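Kukden club, week 6

2022-05-01

Back at Kukden last night and I'm still buzzing! We've been at the folding task since January, and the whole room has got the bug now (even Gyu-bin Jang, who only joined for the soldering).

The idea is simple enough. You hold the gripper in your hand, do the job with it yourself, and do it again until the computer has plenty to learn from. Our target is 200 good goes at the cloth before the Drullutholm meet-up, and we've managed more than 20. Cloth is a pig to work with, it slumps a different way each time, and I love it.

Ji-hoon Hwang reckons we should slow right down on the lift. I tried it his way and my wrist was much happier, so that's the rule from now on.

Pink cloth in the jaws, marker on top:

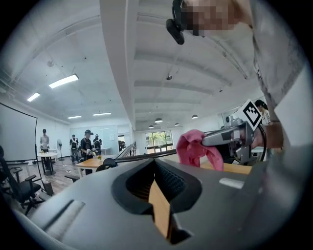 Jobs before next time

Charge the spare batteries, print 3 more markers, and ask Pyo if we can have the big table again. Bring your own mug!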